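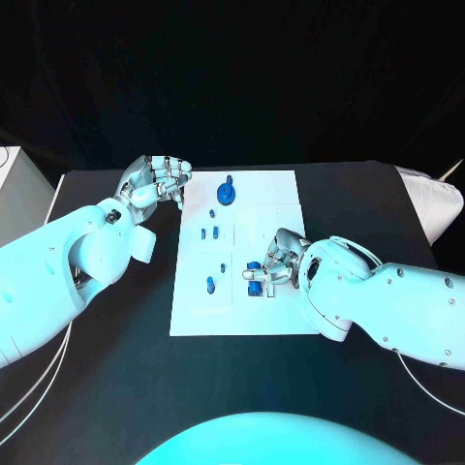

Blue parts on the white layout sheet, left hand waiting, right hand at the lower part of the sheet.

Bench tips for a two-arm parts-sorting build

Shop notes, October 2022

These tips cover the table, the sheet and the cabling for a two-arm humanoid torso working on small parts. They apply to our build in the shared workshop at Haslam and should carry over to any bench where a camera looks down at the work from the head. Arm assembly and hand calibration are on separate pages.

Table surface

Use a dark, matte covering. A glossy black tabletop reflects the ceiling lights, and the reflections move in the camera view whenever the head tilts. Felt works but holds swarf. We settled on a flat cloth, pulled tight and clipped underneath.

Hang something dark behind the table as well. Blackout curtain is cheap and does not need to be ironed; light wrinkles have no effect on detection. Shelving and people walking past have a large effect.

Layout sheet

Put the parts on a white sheet, and keep it smaller than the reach of the arms. The edges of the sheet give the vision code a rectangle to find before it looks for anything else. Printer paper curls at the corners within a day in a damp shop. Heavy card stays flat longer. Fix it with double-sided tape along the two short edges only, so it can be peeled off and replaced.

Outline the drop zones in a thin, pale gray line. A heavy black outline gets picked up as a part edge, and the gripping routine will then try to close on it. Pale lines are enough for the person setting out the parts, and the software can be told where the zones are from the sheet corners.

Leave a good part of the sheet blank. The hand needs room to come down beside a part, and fingers throw shadows. If a shadow falls across a second part, the height estimate for that part goes off.

Part color

Print the test parts in one color that contrasts with the sheet and the table. Blue has given us the fewest missed detections. White parts on the white sheet are possible, but they need side lighting. Yellow is poor under warm lamps.

Vary the shapes. A disk with a knob is easy to lift and makes a good first test. Upright pegs are harder, and two pegs standing side by side are harder again, as the fingers have to come in along the line between them. Save cylinders lying on their sides for last. They roll when touched off center.

Hands

Park the idle hand above the sheet with the fingers slightly curled and pointing down. A hand parked flat on the table drags the sheet when the torso moves. Keep enough height to clear the tallest part on the board – check this again each time a new part is added.

Set closing force at the lowest value that holds the part, then raise it in single steps. Wustska, the control program we use, stores force per part, so label the parts the same way in the file and on the storage tray.

Cables

Run the sensor cable along the top of the forearm and tie it loosely behind the wrist. A tie placed over the wrist joint will wear through the jacket. Leave a slack loop under the elbow, and move the arm through its full range by hand with the power off before trimming anything. Cables that trail onto the table should leave toward the near corners, clear of the sheet.

Screws

Check the shell screws every week the arms are in use. Ours take a drop of medium threadlocker. Do not use the permanent grade on plastic shells; removal cracks the boss. Mark each head with a paint pen so that movement shows at a glance.

Logging

Write down every run, including the short ones. The log for this bench stands at 387 runs, and the entries of most use have been the ones with a note on lighting. Record the lamp position, the sheet revision (ours is at 3) and the force file. Store the files under the Skiltis folder on the workshop drive – the local disk is wiped when the machine is updated in November.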